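Workshop notebook, October 2023
Bench review: Hultetach hand-held gripper pair, supplied by Cluner
Status: open

The pair is under review for purchase. Work at the table covered the tumbler and the white wire shelf unit.
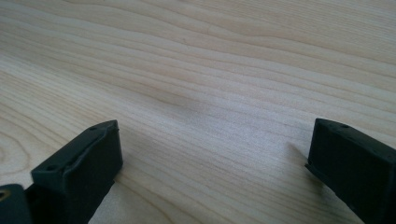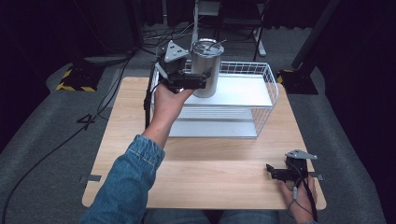 Cluner quotes $179 per set of replacement finger pads, with delivery in up to 21 days. The quotation does not state whether mounting screws are included. A written answer has been requested.

Points to be settled before the trial agreement is signed:

Cable length. The supplier offers 2 lengths. The longer one is preferred for seated work.

Finger opening. The data sheet and the Bament manual give different values. Measure both units with the shop calipers and enter the results in this notebook.

Software. The Yuen export tool requires a separate license – the cost is not in the quotation and should be added to the comparison sheet.

The trial period ends in December. Spare pads are not to be ordered until the screw question is answered.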